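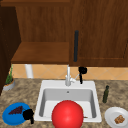
I'm building a small arm at home to clear the bench after tea, and I've hit a wall with the grasp planner. The arm is my own, four joints and a two-finger gripper, all bolted together in the shed, and it's being tried out in a simulated kitchen before it gets anywhere near the real one (the household has views on this). The job is to put loose things into the sink without knocking anything over. The trouble is the big red ball in the basin. It takes up so much of the front of the sink that the planner treats the whole basin as full, and it won't let go of anything over it. There's also a little brown sliver on the basin floor beside the ball, front right, and it can't find an approach to that at all. The green bottle and the two plates on the granite give me no grief. I've given the planner 2000 tries per grasp, and it uses every one of them and then sulks. Is this a collision mesh problem, or do I need a smaller gripper? I'd rather not reprint the fingers, I've done that 3 times already.

Asked 11/22/23 by Brolside

3 answers

Best answer
Check the collision shape on the sink before you touch anything else. If you imported it as a single convex hull, the physics sees a solid block with a tap on it. It looks like a basin on screen and behaves like a brick. Split it into separate pieces, one for each wall and one for the floor, or run it through a decomposition tool. Turn on the collision overlay and you'll know in a few seconds.
The ball is a separate headache. Swap whatever mesh it has for a plain sphere primitive, it's cheaper and the contacts behave better. Then drop your planner to 200 tries while you're debugging. If it can't find a grasp in that many, the extra ones are just heating your study.
As for the sliver, try coming in from straight above with the fingers turned so neither one has to fit between it and the ball. If that fails, move the ball first. People do the washing up in a certain order too.
Jukmont

I had this with mine and it was the units. The sink was in centimetres and everything else was in metres. Worth a look
Salazar

Why not just buy a dishwasher? We have a Beko and it has never once asked me about convex hulls.
Anonymous

Comment from the asker: It was the hull. One lump, rim to rim. I've split it into floor and walls and the arm will now happily drop things in the sink, including one or two I'd have liked it to keep hold of. Still no luck on the sliver from above, the left finger clips the ball every time, so I'm adding a step to shift the ball. Units were fine, but I did check. The dishwasher suggestion has been passed on to me at home as well, in much the same tone.

Reply from Jukmont: Good to hear. Put some friction on the finger pads before you go after the ball, the default is next to nothing and it'll squirt out.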